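The Sink Comes First
How a contract kitchen in Ildale moved its pot washing to an arm, and what the crew does now

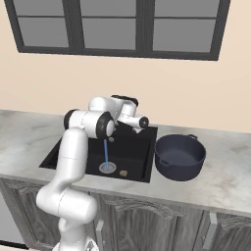

Who decides which jobs the arm takes?
The kitchen crew decides, by a written list that the shift lead can change at the start of any shift. The integrator supplies the programs and has no vote on the list.

The list at Arango's Ildale kitchen is one page long. It is taped inside the door of the dry store, and the version in force is dated Mon 4 September. Pots with two loop handles are on it. So are sheet pans and the shallow steam inserts. Colanders, whisks and anything with a nonstick coating are still washed by hand.

Arango cooks 500 lunches a day for schools and two care homes. Before the change, pot washing took up most of one person's shift and part of another's. The job had the highest turnover in the building and produced most of the wrist and shoulder complaints. Gladys Cusi, the shift lead, had asked for a second sink. The company bought an arm from Nudau, an integrator that had until then worked mainly in laundries.

Every task was built in simulation before it was tried on steel. The model kitchen is plainer than the real one: a black basin in a marble counter, gray cabinets, a window, one navy-gray pot standing to the right of the sink. Water is drawn as a thin blue stream falling to the drain. Demyd Panasiuk, who wrote most of the motion programs, considers the decor irrelevant. What matters to him is the reach over the basin, the clearance at the faucet and the position of the pot.

The simulated sink also holds a small round brown object on the basin floor. Loose items of that size are a practical concern in Ildale, where a scrap of food over the drain can back up the basin in the middle of a cycle. Checking the drain is a human task and appears on the list in capital letters.

Three of the programs transferred with minor corrections. The fourth, tipping a full pot to empty it, did not. Rinse water in a real pot shifts toward the low side faster than the model predicted, and the wrist joint tripped its load limit. Panasiuk slowed the tilt and split it into two stages. The cycle is now longer than the manual one. Cusi accepted this on the grounds that the arm does not need to be at the lunch line at eleven.

Staffing has stayed at 8 people on the day shift. Jhonatan Guzmán, formerly the full-time pot washer, now loads the arm, clears its faults and spends the afternoon on vegetable prep. His hourly rate went up one grade in August. He had asked for two, arguing that fault clearing is maintenance work, and the question is open.

The faults themselves are mostly dull. A handle faces the wrong way, or a lid has been left in a pot. Guzmán logs each one on a clipboard, and Nudau collects the sheets on its monthly visit. In the first weeks the crew cleared faults without writing them down, and two programs went uncorrected as a result.

Halina Bielecka, who has worked the dish area for six years, objects to the pace. By hand, she could wash the one pot the cooks were waiting for and leave the rest. The arm takes items in the order they are loaded, and changing the order means stopping it. Nudau has promised a priority function. Until it arrives, Bielecka keeps the old sponge and brush at the second tap and uses them most days.

Arango's Tatinton kitchen is next. Its manager, Luminița Dumitrescu, has asked that the list be written before the arm is ordered.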